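When the left arm quit: a small gallery from the Plernach bench

I've been promising to write up the Plernach fault for a while, so here we go. If you've followed my other gallery pages you know the setup by now: two arms on one rail, a bunch of everyday stuff on the table, and me trying to get the pair of them to sort things without any help. Mostly it goes fine! Wires are the exception. Wires are where I lose my evenings.

The short version is that the left arm froze in the middle of a run, in June, with its gripper closed on a strand of wire. The right arm didn't know that and kept on pulling. I run everything through a controller I call Pirnix (home-built, don't go looking for it), and Pirnix is supposed to stop both arms if either one stops answering. It waited 15 seconds. That's a very long time when you're standing there with your hand over the switch – and yes, I should have hit the switch sooner.

Both pictures come from the same wire-sorting session.
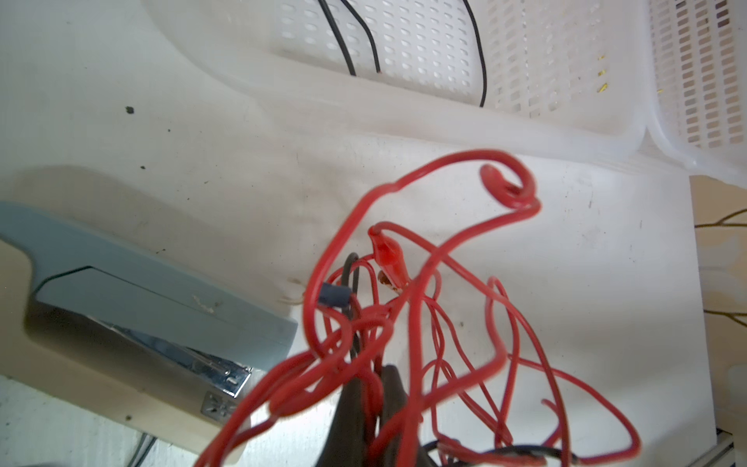
Red wire, alligator clip and stapler, from down at the gripper. 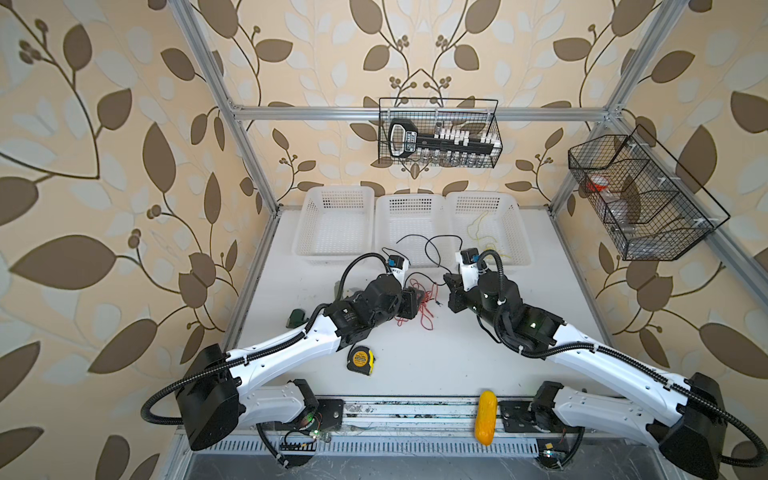 Both arms at the table, baskets along the back.

So what went wrong? I blamed the motors first, which cost me a whole night. Then I blamed the wire for getting wrapped in the jaws, and that was closer, but it didn't explain why the arm stopped talking. The log finally gave it away. The load on joint 2 climbed and climbed while the two arms pulled against each other, the motor went into its own overload protection, and after that it ignored everything I sent it. Fair enough, that's its job. The trouble was on my side. I had set the timeout to 15 back when I was testing over a slow connection, and I never set it back.

Lencho, the little script that watches the load numbers, did see it coming. It wrote 13 warnings to a file. To a file! I'd never hooked it up to the stop command, so it sat there politely taking notes.

A reader wrote in after I mentioned the freeze on my front page, and Zorna is the only name on the message, so Zorna it is. Shortening the timeout is fine, Zorna wrote, but a stop that holds position will keep both grippers pulling on the wire for as long as the power is on, and the first thing to do is let one side open. And what happens, Zorna wanted to know, if the software itself is the part that hangs?

Good questions, both of them. I'd been so busy with the timeout that I hadn't thought about the hold at all. The stop now opens the right gripper first and then holds, and I've tried it with a piece of old cord tied between the two. Lencho can trigger the stop by itself. The timeout is down to 2 seconds, and I may go lower if I don't get too many false stops.

As for the software hanging, the power switch used to be behind the bench where I had to lean past an arm to reach it (I know, I know). It's on a long lead at the front now, and I keep my hand near it for anything with wires in it. A proper latching button is on order. I'll add a note to this page once it's wired in and I've tested it with both arms moving.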